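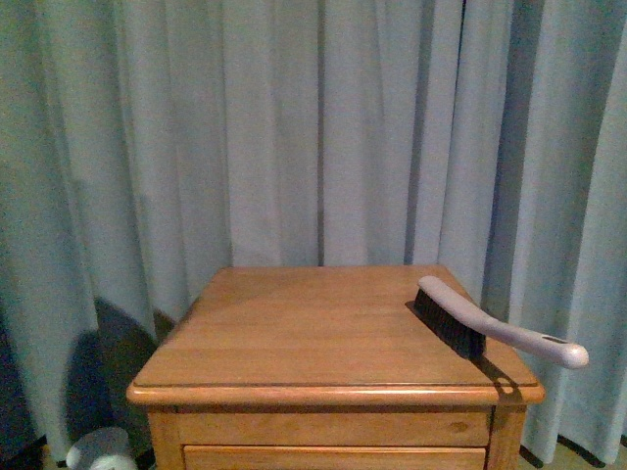 4.2 Delays in reporting and the quality of witness accounts

We reviewed 2,045 closed case files from the Lesongate police district, all of them street robberies or assaults on strangers. In 47 files the first report came more than 14 days after the offense. These files were read in full by two coders, and disagreements were settled by Nwachukwu.

Late reports named fewer physical details of the suspect, but they gave the place of the offense just as precisely as early ones. Clothing was the detail most often missing. Height was usually given, though it was often changed in the second interview.

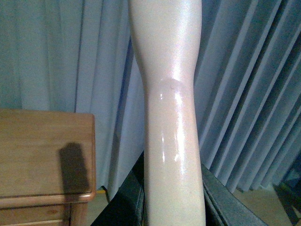
Figure 3. Close view of a pale, glossy surface with a thin curved seam.

Investigators in the Burkimik precinct used a fixed question list from March onward — the Foltus form — while the other precincts kept free interviews. We expected the form to reduce changes between interviews. It did so for vehicles and direction of travel. For faces we found no difference, and the number of late reports is too small to say more.
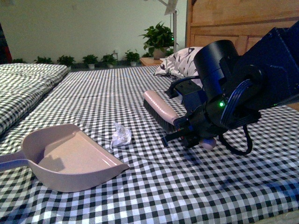 Figure 4. Hand brush held over a checked sheet, with a dustpan to the left.

Blomqvist precinct was left out of the comparison. Its files were moved to a new records system during the study period, and interview dates were overwritten with the date of transfer. We asked for the paper originals and had not received them by 2022-12-21. Arrest rates by precinct are given in Section 4.3.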